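Braltamard Awards

4 comments

The Braltamard Awards are a set of annual music prizes for recordings issued by small and independent labels. They are run by Braltamard, a membership body for labels, distributors and studio staff. Prizes are given for songwriting, performance, recording and sleeve design. A recording is eligible if it was first put on sale in the calendar year before the ceremony and if the label holding the rights is not owned by a larger record company.

The awards differ from most prizes of the same type in that all members vote in all categories. There is no specialist panel for classical, jazz or folk recordings. Nominations open in January and stay open for 30 days.
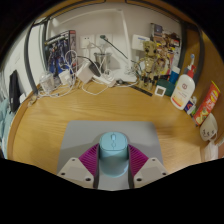
Voting procedure

Voting takes place in two rounds. In the first, each member may name up to four recordings in a category, in any order. The recordings with the most mentions form the shortlist. In the second round, members rank the shortlist by preference, and the lowest-placed recording is removed after each count until one has more than half of the remaining votes. If two recordings are level at the last count, the prize is shared.

Ballots were sent by post in the early years of the awards. Paper voting was later replaced by a web ballot supplied by Skekis, a software firm that also handles the entry forms. Members must confirm that they have listened to every shortlisted recording before the ranking page will open. The system records the confirmation but does not test it.
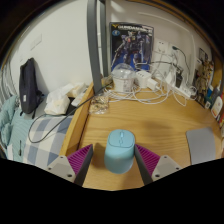

The ranking page lists the shortlisted recordings in a single column, and its order is shuffled for each member to reduce the advantage of a high position. Titles are dragged up or down the column and the result is then submitted as a whole. The page was designed for desktop use with an ordinary mouse of the pattern shown, with a seam between two buttons and a scroll wheel in the middle: the left button moves a title, the wheel moves the list, and the right button has no function. A version for touch screens was added afterwards. It replaces dragging with numbered boxes. A ballot may be changed until the round closes, and only the last version is counted.

Ceremony

The prizes are presented at the Alley, a converted music hall with a shallow stage and a fixed balcony. Most craft prizes are handed out in an afternoon session without cameras. The evening session includes live performances and is streamed by Lacerda, which holds the rights to the recording. Each act is allowed one song, and changeovers are covered by short filmed interviews. The ceremony of April 2021 was held without an audience, and winners accepted their prizes by video link.

Criticism

The single electorate has been the main point of dispute. Labels working in smaller genres have argued that members tend to rank familiar names first, whatever the category.
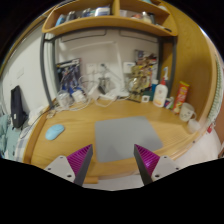

One label owner, writing in the members' newsletter, said that a choral recording had little chance when most of the people ranking it bought only rock and dance records, and asked for voters to be limited to categories in which they worked. Braltamard replied that narrow electorates would be easier to lobby. It kept the rule, but agreed to publish the number of ballots cast in each category.

Entry fees have also been questioned. Labels pay a separate fee for each category, with no reduction for a recording entered in several of them.

40 shares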